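Sidby Household Study > Take part > Open calls > Snack sorting and expiration dates

Projects Open calls Past results Pay and travel Contact

Call for participants: what do you do with the snacks?

Most advice about keeping food at home was written by people who have never looked in anyone's home. It assumes a pantry. It assumes that crackers go in the pantry, that everything in the pantry is checked twice a year, and that the person doing the checking reads every label. We have doubts about all of this, and we're looking for 65 adults to help us find out how much of it holds up.

The study is run by Sidby from our office in Clevine. It is a small study about a dull subject, and we would like you to know that before you read any further. If you were hoping for a kitchen makeover, or for someone to come and tell you which baskets to buy, there are plenty of people selling that. We aren't sure it works either.

What we want to know

Packaged snacks get bought in one room's worth of quantity and end up in four. They go in desk drawers, on night tables, in coat pockets, in the box they were mailed in. When people do sort them, many use whatever flat surface is free, and very often that's a bed. Storage guides don't mention beds. We think they should, or at least that somebody should ask what happens when a person sorts a pile of packets in the room where they also sleep, work and hang their clothes.

We also want to know how people read dates. A box may carry a production date and an expiration date in the same block of print, one above the other, with a batch code run onto the end of one of them. Some people find the right one at once. Some read the first number they see. Plenty of boxes are printed in a language the buyer reads slowly or not at all, and we are keen to hear from households where that's an everyday matter.

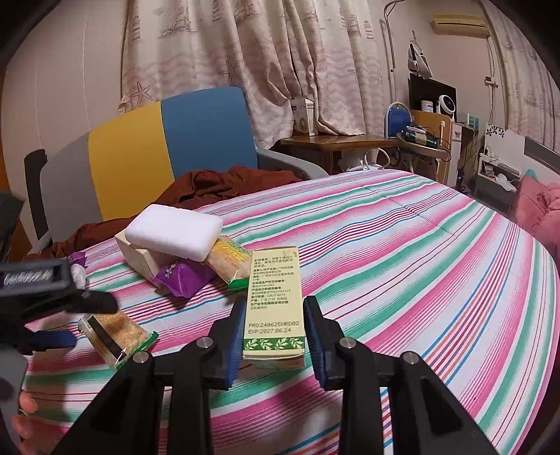
You don't need a special supply of food for this. Please don't go shopping on our account, and please don't tidy up first. In our last study a good number of people cleaned the whole house before the first session, and we learned a lot about how people clean when a researcher is coming. That was not the question.

What you would do

There are 18 sessions spread over nine weeks, so two a week. Each one takes less than an hour. In a session you gather up the packaged snacks and small dry goods from one room, put them on the surface you would normally use, and sort them in any way that makes sense to you. Then you put them away, or don't. Leaving them where they are is a result and we'll record it as one.

After each session you fill in a one-page form. It asks which dates you looked at, which ones you couldn't find, what you threw out and what you kept in spite of the date. There is a box for comments. People tend to leave it blank, and we wish they wouldn't.

Twice during the nine weeks you'll have a phone call with Melati Khoo, who runs the interviews. She will ask you why you put things where you did. "I don't know" is a fine answer and probably the most common true one.

At the halfway point half the group will be given the Marín system, a set of labels and a printed sorting order that our partners at Kaltolari have developed. Kaltolari believes the system cuts waste. We have seen no evidence for this yet – that's the reason for the study – and they have agreed in writing that we can publish whatever we find. If you get the labels and think they're a nuisance, say so on the form. You won't hurt anyone's feelings here.

Who can apply

You should be 18 or over and living in one place for the full nine weeks. Apart from that we are not fussy, but some kinds of household are short on our list:

- people who live, work and eat mostly in one room
- people who share a home but keep their food apart
- people who buy or receive food with labels in more than one language
- people who own very little storage and don't plan to get more

You shouldn't apply if you work in food packaging or sell storage products. We also can't take people who are already sure how the study ought to come out. We had two of those last time and their forms were no use.

If anyone in your home has a serious food allergy, tell us when you apply. It won't rule you out, but Anselmo Cifuentes will want to talk through the sorting sessions with you first.

What we pay

Each participant gets 9 dollars per completed form, paid at the end of each month. Stop early and you keep what you've earned. There is no bonus for finishing. We used to offer one, and we suspect it bought us a stack of forms filled in all at once on the last evening.

We'll send the forms with a stamped envelope. If you would like to fill them in online you can, although the online form is slow and we are not going to pretend otherwise.

Your privacy

Your forms are kept under a number. Names and addresses are held in a separate file by Yolanda Goicoechea and are deleted when the last payment has gone out. Kaltolari will see totals and never single forms. You may be asked whether we can quote something you said in a phone call. You can say no, and you can change your mind up until the report goes to print.

How to apply

Write to Yolanda Arroyo at the Clevine office, or leave a message with the front desk before 4 p.m. Tell us how many rooms you live in, who you share them with, and where your snacks are at this moment. A few lines will do. Long letters about the state of modern packaging are welcome, but they won't move you up the list.

Applications close at the end of June. Everyone gets a reply, including the people we turn down. If you're chosen, Bence Gál will send you the first forms and a consent sheet. Read the consent sheet before you sign it. It runs to two pages, and it's been rewritten so that a tired person can follow it.

Questions about pay go to Yolanda Goicoechea. All other questions go to Yolanda Arroyo. Please use last names when you call.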